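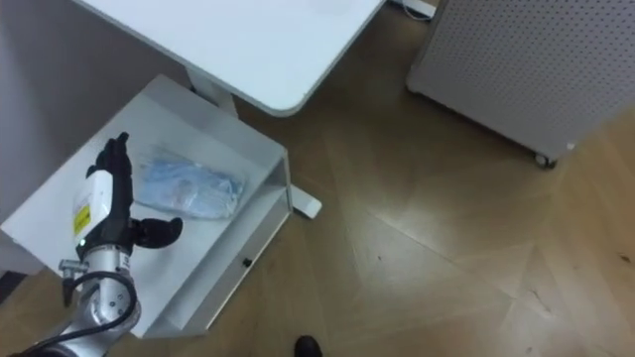
When the student robotics club started its home assistance project, the plan was to have a robot set a whole dinner table. That plan lasted one meeting.

"We had 7 people and no idea how to pick up a fork," said Perihan Ertürk, who leads the club. "So we made the job smaller. Then we made it smaller again."

The job is now called Gredero, and it fits in a single room. The robot has to move a few light things between the places where a person at home might leave them: a desk, a bedside cabinet, a tray. The club will enter it in the Holtitz student competition in October.

Ertürk works on the arm. Erhan Dursun handles the hand, and Hatice Polat keeps the records of every attempt. As of last week her log had 563 entries.

"I write down the start position, the object and the result," Polat said. "If it failed, I write down how. 'Dropped' is not enough. I want to know if it slipped out or if the fingers never closed on it."

Plastic bags take up a large part of that log. Dursun said he had expected them to be easy, as they weigh almost nothing.

"A bag doesn't have a shape you can count on," he said. "You touch it and it's a different object. The thumb pushes one side and the other side moves away from you." 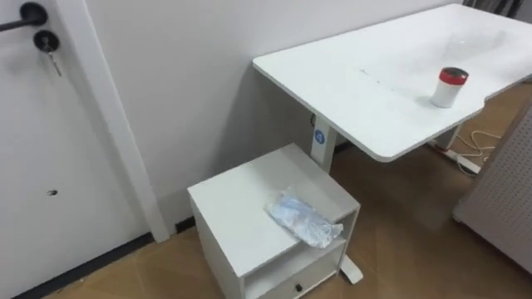 The height of the furniture is another problem. Settings that work at the desk have to be changed for the cabinet, which is a good deal lower, and the arm has to come in at another angle. Ertürk said the team spent most of the summer on that.

"At the desk you have space all around," she said. "Down low, you have a desk leg on one side and a wall behind. We hit the leg a lot in July."

The competition rules allow 3 tries per object and a total of 255 seconds. Polat said the team's practice runs still go over the limit when a bag is involved. Rigid objects go faster. 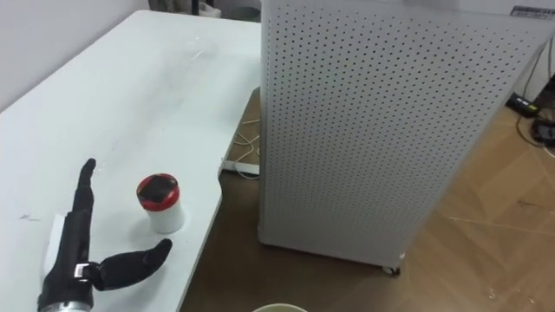

Dursun prefers working with containers. They stand up, they stay put, and he can approach with the hand open and the thumb out to one side before closing.

"The thing to watch is the speed," he said. "Come in too fast and you knock it over. Then you have a container rolling on a table, and we don't have a plan for rolling."

Their adviser, Erdal Avcı, said he tries to stay out of the technical decisions. He does ask each student to explain a change before making it. Ertürk said this was annoying at first and that she now does the same to the others.

The students have not settled who will run the robot in October. Polat said she would like to, but she does not want to give up the log.

"Somebody else could keep it," she said. "I'd have to check their entries, though."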